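Mar 6, 2023
By the Plendum Household Desk

We use cookies to remember your settings. Accept | Manage

Cleaning and storing woven baskets

Dust is the main cause of dull weave. It packs into the crossings and holds moisture against the strands. Vacuum with a soft brush head on low suction, inside first, then outside, working along the strands.

Identify the material before using water. Natural rattan and willow take a damp cloth only. Synthetic weave can be washed: one teaspoon of dish soap in 3 quarts of lukewarm water, applied with a paint brush or an old toothbrush. Rinse with a clean cloth. Do not use bleach or a pressure washer.

Corners hold the most dirt. Turn the basket upside down and tap the base with the flat of the hand, then brush the corners from the inside. Braided rims need a second pass against the twist.

Dry in moving air out of direct sun - a radiator will make natural fiber brittle. Allow 27 hours before putting in linens.

A loose strand end should be tucked back under the nearest crossing with a blunt needle. Natural strands bend better if dampened first. Sand rough ends with 600 grit paper.

Store baskets empty and off concrete floors. Do not stack heavy items on the rim.
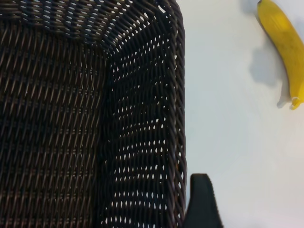 Dark synthetic weave.

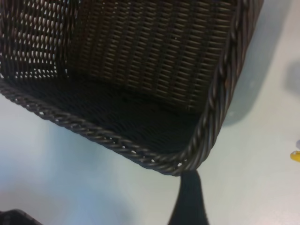

Brotach writes that a teaspoon of soap left a film on a black synthetic hamper, and that half that amount, followed by two rinses, cleared it.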